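How to travel by country bus when the timetable only tells you half of it

I have been getting about by country bus for longer than I care to admit, mostly in places where the bus comes when it comes, and I've been asked so many times how I manage it that I thought I'd better write the whole thing down properly (and then I can just send people here, which will save my typing fingers a good deal of bother). I shall use my trip from Henico up to the hill village of Zititz as the thread to hang it all on, partly because it had a bit of everything in it and partly because I like any excuse to think about it again.

Before you leave home

Start with the map and leave the timetable until later. I know that sounds backwards! But if you begin with the timetable you'll only ever find the journeys somebody has thought to print, and half the fun is in the ones they haven't. Get a paper map of the area, as large a scale as you can find, and draw a pencil line along the roads that join the place you are to the place you'd like to be. Now look at what sits on that line. Any town big enough to have a weekly market will almost certainly have buses going in and out of it, and that town is where you'll change.

For Zititz, the town was Dekov. There was no bus from Henico to Zititz at all, at least none that I could find, and every website I tried sent me firmly back to the coast and suggested a taxi. But Dekov sat fat and happy in the middle of my pencil line with five roads running out of it, and I'd have bet my good walking boots that one of those had a bus on it.

Once you've got your changing town, look for its bus station and not for your final village. Write down every line number you can find that goes in the right direction, even the ones that stop short. A bus that drops you two miles down the valley on a fine morning is a perfectly good bus.

Reading the timetable

Country timetables are usually quite truthful, but they have a language of their own and you do need to learn a few words of it. Look for the little letters and symbols beside the times, and then look for the bottom of the sheet, where they're explained in print so small you'll want your other glasses. The ones that catch people out are these:

School days only. Exactly what it says, and in July it means no bus whatsoever. I once sat for most of a morning waiting for a school bus in the middle of the summer holidays, with a very friendly goat for company.

Market days only. Often the best bus of the lot, as it goes all round the houses and everybody talks to you.

On request. You have to ring the day before, or ask the driver on the way up whether he's coming back down. If your grasp of the language is as wobbly as mine, ask in person, with the map in your hand and your finger on the place.

The other thing to check is the last bus back, and you want to check it before you look at anything else on the page. I write it on the back of my hand in biro. My family find this embarrassing, but I've never yet slept in a bus shelter.

Buying the ticket

In bigger towns you'll generally buy from a window or a machine, and on the smaller routes you pay the driver. Keep a purse of small coins just for this. Nothing makes you less popular at seven in the morning than waving a large note at a driver who has only just opened his cash tin.

If there's a day ticket, ask whether it covers the whole area or only the town. At Henico I was sold a very pretty pink one that turned out to be good as far as the ring road, and I had to pay again before I'd even got my sandwich unwrapped. It cost me 4 for the first ticket and another 4 for the second, in local money, so I can't say I was ruined, but I did feel a bit of a goose.

Ask for a return only if you're certain that you're coming back by the same company. I wasn't, and I was glad of it, as you'll see.

Finding the right stop

This is where most things go wrong, so do allow yourself more time than you think you need. The stop on the map and the stop in real life can be on opposite sides of the square, or the stop may have moved for the roadworks three summers ago and never moved back. Get there early, look for people with shopping, and go and stand by them. Then say the name of your village in a hopeful voice. I do this even when I'm sure, and it's astonishing how often I'm corrected.

At Dekov the station had six bays, all nicely numbered, and the bus for Zititz left from none of them. It went from outside the chemist's, round the corner and over the road. A lady with a basket of leeks took me by the elbow and marched me there, and then waited to see that I got on! I've thought of her often.

Once you're aboard

Tell the driver where you want to get off when you pay, and sit near the front on the right-hand side if they drive on the right, so that you can see the name boards as you go by. Village names tend to be on the way in, and they go past in a flash. If you have a telephone with a map on it, all well and good, but do follow along on the paper one too, as the signal has a habit of vanishing the minute the road starts to climb.

And climb it did. The road up from Dekov has 11 hairpin bends (they're numbered, with a little painted board on each one, and the whole bus seemed to lean in sympathy at every single one of them). If you're inclined to feel queasy, look at the horizon, suck a peppermint and don't try to read. I had all my notes out on my lap at bend number two and had put them well away by bend number three.

What to take with you

I've got this down to one small bag over the years. You'll want water, something to eat that won't melt or squash, a thin jumper even in high summer, the coins I mentioned, a pen, and the name of your village written out in large letters on a card. That card has got me out of more muddles than any phrase book. A paperback is a good idea as well, and make it a fat one.

I'd also pack a carrier bag, folded small. You're bound to come back with plums, or a jar of something, and country people are very generous to anyone who has made the effort to arrive by bus.

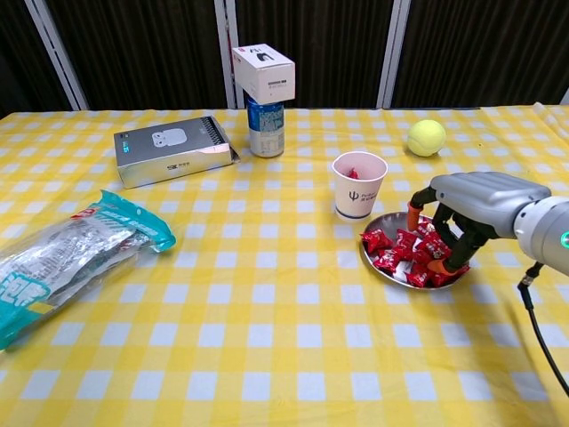
When the bus doesn't come

Sooner or later it won't, so you may as well decide now that you're not going to mind. Give it half an hour past the printed time. Then go to the nearest place with its door open, which is generally the bar or the bakery, and ask. Nine times out of ten they'll know just what has happened to it, and quite often whose cousin is driving.

Have a second plan in your pocket as well. Mine for Zititz was to walk back down the old mule track to the main road, where the Lindqvist coaches come through on their way to the coast. I'd noted the times on the corner of my map before I left, more from habit than anything else, and I was very thankful for it. The four o'clock bus had broken its fan belt somewhere below the chapel and wasn't going anywhere until a new one could be fetched from Dekov.

So down the mule track I went, with my jumper round my waist and a bag of plums in each hand, and it was quite the nicest hour of the day. The bells were going on the sheep, the light was coming in sideways under the chestnut trees, and I had the path to myself all the way to the bridge. The coach was on time to the minute. It was also air-conditioned to within an inch of its life, and I was very pleased to have that jumper.

Two small things about flagging down a long-distance coach, if you've never done it. Stand where the driver can see you from a good way off, on a straight bit of road, and put your whole arm out, firmly, as though you were hailing a ship. And have your money ready, as they don't like to hang about on a main road with the lorries coming up behind them.

Planning the next one

When you get home, or back to your room, write down what you found out while it's still fresh: which stop it really was, what the fare came to, which symbols meant what. I keep mine in the back of an old address book, under the letter of the town, and I've gone back to some of those pages years later and found them still good. The Dekov page now has a little drawing of the chemist's on it, with an arrow, and a note to take more peppermints.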